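4.3 Teaching the Titance to sort a drawer

1. Put an open divided box on a bare table.
2. Take one hand-held gripper in each hand and work slowly. The arms will copy your bad habits too. 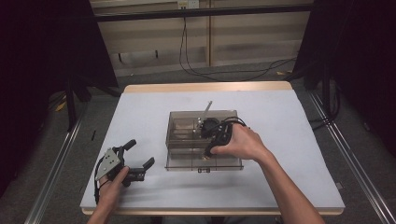 3. Repeat the chore 129 times. Yes, you could have sorted the drawer by now.
4. Load the session and stand back.

Note: Spoons go well. Folding shirts is still listed as "planned," as it was in February.

Caution: Keep the cables clear of the box walls. Do not leave Titance alone with glassware.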